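Food Writing and the Everyday Pantry
Week 2 handout: Condiments, or how a sauce becomes furniture
Wednesday, September 8, 2021 — posted by the course instructor
4 min read

Read the Drisden chapter before section. It is 15 pages and nine of them are about vinegar, so pace yourselves.

1. Where ketchup came from

The word traveled further than the tomato did. Most accounts trace it to a fermented fish sauce from southeast Asia, which English cooks tried to copy with whatever they had: mushrooms, walnuts, oysters, anchovies. An eighteenth-century cook who asked for ketchup got something thin, brown and salty. Tomatoes came in during the early 1800s, sugar crept up later, and the fish quietly left the building.

For section: find one recipe printed before 1850 and tell us what you would have to buy to make it. "Nothing, I would order a pizza" has been submitted before and did not receive credit.

2. The label does the talking

A condiment is one of the few foods we know by its outline. Cover the brand name and most people still know what is in the bottle from the color and the shape of the label. Even a soft red plush bottle with a white stepped label reads as ketchup, and it contains no tomatoes at all.
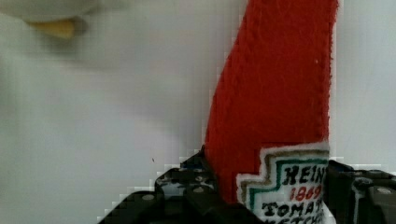 3. The kitchen as a set

Writers describe kitchens by listing things. The trouble is that the list usually tells us what the writer thinks a kitchen ought to contain. Gatchalian's essay (in the packet) spends 496 words on one drawer and never mentions a meal. I like it a great deal. Some of you will want those words back.

Toy kitchens make the same argument in less space. Somebody had to decide that a colander, a mug and a toaster oven were the basics, and that a child could wait for the garlic press.
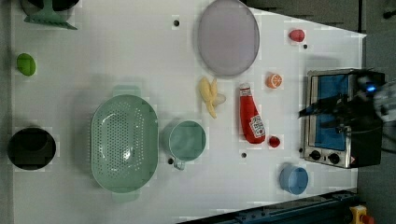
4. Writing assignment

Pick one condiment you own and write 13 sentences about it. No childhood memories until sentence ten. Do not use "humble," "elevate" or "zing" — I keep a list, and it grows every December when the finals come in.

Email drafts to the Vanwood Hall address. The old Hevness inbox still accepts mail, but it goes nowhere.

Related items
Week 1: What counts as a recipe
Week 3: Mustard and its many enemies
Reading packet, corrected page order
How to cite a cookbook with no author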